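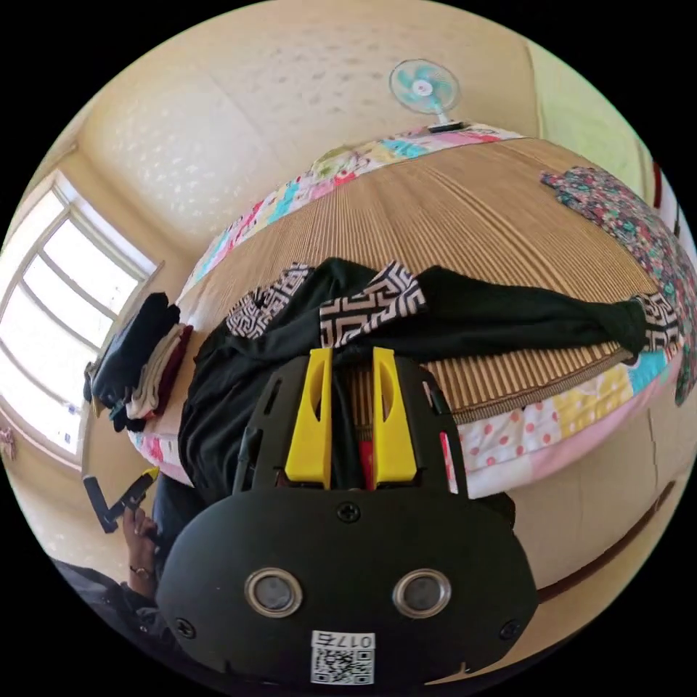 Hand-held gripper no. 017 over a black garment with patterned panels, laid out on a sleeping mat.

The Rumis sleeve fault was a recurring failure in the clothes-folding software developed at Purnham, in which a two-fingered gripper took hold of a garment and the bedding underneath it and then treated the two as a single item of laundry. It is also known as the quilt grab or, in the project's own fault log, as Fault 61. It injured no one, broke one fan, and delayed the Rumis folding program by most of a winter.

Background

Rumis was a household folding system trained on recordings made with hand-held grippers. People folded their own clothes at home with the tools, and the recordings were used to teach a robot arm to do the same job. Earlier versions had been trained only on a laboratory table with a hard white top, a surface seldom found under laundry in private homes. The move to beds was proposed by Blagoje Dervishi, the project's lead for data, who argued in a memo that "people fold on beds" and attached no further evidence. None was requested.

The first home-trained version was installed on a test arm at the Gustine site in December. Its early results were good. Shirts were folded, towels were folded, and a single pair of jeans was folded so well that it was kept on a shelf for visitors.

Description of the fault

The fault appeared when a thin garment lay on a soft or ridged surface, such as a woven mat over a quilt. On a hard table the finger pads could press down, slide under the edge of the cloth and close. On a bed, the same downward press pushed the whole surface in, and the pads closed on whatever had risen between them. This was usually the garment. Often it was the garment and the mat. In the worst cases it was the garment, the mat and a generous handful of quilt.

Once the grip was made, the software had no means of telling that it held too much. The arm carried on with the fold it had planned, and since a sleeve fold is a fairly brisk movement, the bedding came along at speed. The arm then smoothed the result, moved to the next step and reported success.

Long sleeves gave the most trouble. Dark ones were worse, as the camera had difficulty finding the edge of black cloth against its own shadow. Garments with bold patterned panels produced a separate version of the fault in which the system took each panel for a different garment and tried to fold them in turn. Patchwork quilts had the same effect on a larger scale.

The Gustine incident

On January 10, 2022, the test arm at Gustine gripped the cuff of a cardigan together with the mat and the top quilt of a test bed. It lifted all three and folded them toward the far side, where a small electric fan had been left running to keep the operators comfortable. The fan went over the edge and did not run again. The arm pressed the heap flat and logged a completed fold with a high confidence score.

The emergency stop was pressed after the fold had finished. A review noted that the stop button was within reach at all times, but that both operators had been watching with interest.

Investigation

A review of 300 test folds found bedding in the grip in 24 of them. All but one had been logged as successful. The exception was logged as "unknown object (dog)," although there was no dog at Gustine and the item was later identified as a pillowcase.

Two causes were named. The people making the recordings had adjusted their grip by feel, easing off when they caught the mat, and the recordings held no trace of what they had felt. The force limit on the arm had also been set for the hard table and never changed. Dervishi's memo was cited in the report four times.

Correction

The repair was made by Chaimongkol, the firm that supplied the arm's wrist sensor. The force limit was lowered, and a short test lift was added before every fold: the arm raised the cloth a little, and if the load was heavier than expected it let go and tried again. The change made each fold noticeably slower. A further 447 folds were run on mats, quilts and blankets, with bedding caught in two of them and released both times.

The rules for test sites were revised as well. Fans, lamps and drinks are now kept clear of the arm's full reach — an area that had been marked on the Gustine floor from the beginning, in tape, under the bed.

See also

Force limiting
Grasp failure
False success reports
Fitted sheet problem (unsolved)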